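Home
»
TV
»
Help and FAQ

Garrido: Frequently Asked Questions

We get a lot of mail about the hospital drama Garrido, and most of it asks the same things. The answers below cover the show up to the end of season four.

Where can I watch Garrido?

All seasons stream on Plitness. New episodes go up at 9 p.m. Eastern and stay on the service after that. The first season is also sold on disc, without the bonus scenes.

How many episodes are there?

There are 99 so far. Seasons one to three have 22 episodes each, and season four was extended to 33 when the network picked up a longer order.
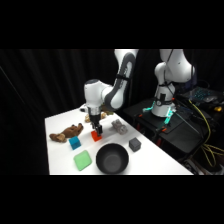

Do I need to watch in order?

For the first season, no. Most of those episodes deal with one case and wrap it up. From season two on, the stories carry over from week to week, and the custody plot makes little sense if you skip ahead.

Is the hospital a real place?

No. The exteriors were shot at a former college building in Tosell, and the wards are sets. The lobby is real – it belongs to an office building two blocks away and is open to the public during business hours.

Why was the lead surgeon recast?

The actor in the pilot had signed on to another series before Garrido was ordered. The pilot was partly reshot with the new lead. The original version has never been released.

Is the show based on a book?

Loosely. The first season uses characters from the novel Sudis, a 236-page book that came out in paperback first. The head nurse and her brother come from the novel. The chief of surgery was written for TV. 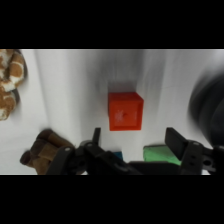
Why does my episode numbering look different?

Plitness counts the two-part pilot as two episodes. Some overseas channels run it as one long episode, so their numbers are off by one for the rest of season one. Our guide follows Plitness.

Who sings the theme song?

It was recorded by session singers and has no artist credit. The full version runs 270 seconds and is on the season one soundtrack. The version over the titles was shortened again in season three.

Will there be a season five?

Yes. Filming is under way and the new season is due in October. The episode count has not been announced.

Can I send in a correction?

Please do. Use the contact form and give the season, the episode number and the page where you saw the mistake. We can't pass letters on to the cast.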